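Filed under: Robotics / Shared Workshop / Gloves and Covers

Fitting cloth covers to a metal hand

These are the steps I use at Ditumton, our shared workshop, before a two-armed robot does any work at a sink. The practice task is tidying up a toothpaste tube and a mug on a vanity.

You need dark stretch fabric, a soft tape measure, elastic and a seam ripper. Allow 30 minutes per hand the first time.

1. Cut power to the arms and wait for the joints to go slack.
2. Measure the palm at its widest point, then the wrist. My palm pattern is 305 mm around.
3. Sew the cover with the fingers left bare. Fabric over a finger hinge gets pinched.
4. Pull it on from the fingertips and push the extra cloth back toward the wrist.
5. Power up and open and close the hand 19 times at low speed. Stop if the cloth creeps past the knuckles.
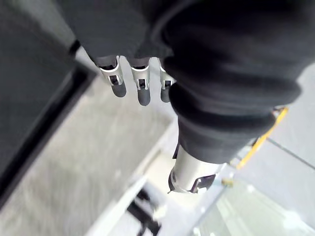
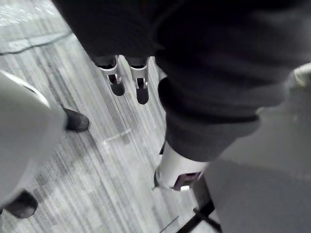
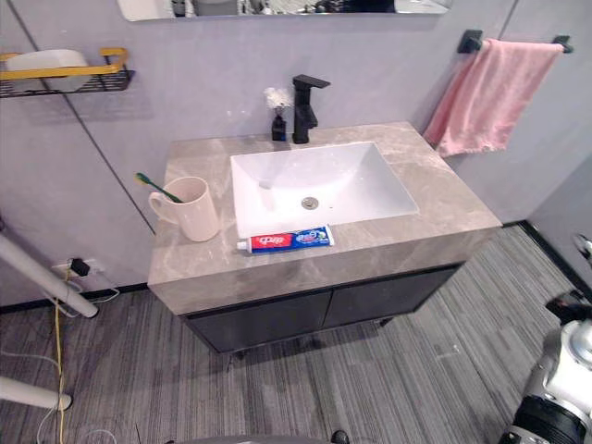
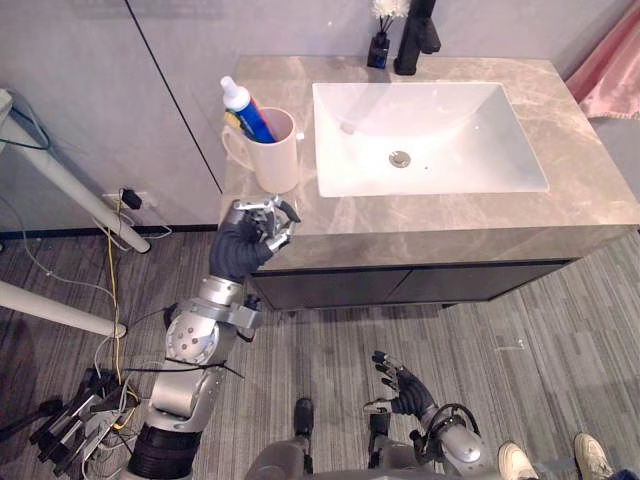

Set the task up the same way every time. I put the mug near the front left corner of the counter and run the left arm first, with the right arm held back. Tape down any cable the base could roll over.

Start each reach 9 cm short of the target and move the last part by hand control. Once the path is clean, save it and let the arm repeat it alone. I name the files by date and arm.

If the cover slips, take in the wrist seam before adding more elastic. Oğuzhan Soylu sent me a pattern with a split cuff, which goes on faster but needs a snap. I made two in August and have kept using them.

Wash covers cold and hang them up. Check the stitching at the thumb before the next session.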